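Ticket 982 – Guest Wi-Fi drops every evening at the Brollgate apartment
Opened by: Widad Jaber
Status: Waiting on customer

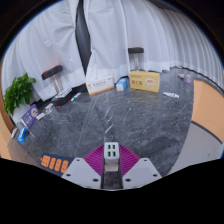
Hello again, and thank you for being so patient with me last time! I'm sorry to reopen this, but the guest network has started dropping again. It goes at 7:30 in the evening, give or take a few minutes, and comes back by itself after almost 13 minutes. The main network stays up the whole time, so I can still write to you while my poor guests are staring at a loading page.

What I've tried so far:
Restarted the router twice, once from the app and once at the wall.
Moved the guest network from channel 6 to channel 11 (Rami Khasawneh from next door suggested it, and his own has been fine ever since).
Forgot the network on my tablet and joined again with the new password.

Reply from Boonmee Khamphan, Mirnell Support
Hi Widad, no need to be sorry at all, I'm glad you wrote back. Could you open Guest Access and look at the line called Lease Time? If it says 600, please change it to 0 and save – the page takes a moment and looks frozen, but do let it finish. Then look under Schedules for anything left over from the old setup.

Reply from Widad Jaber
It did say 600! I've changed it. There was also a schedule named "Suha homework" from when my niece stayed in September, set for 7:30, so I've switched that off too. I'll watch it through Monday evening and let you know.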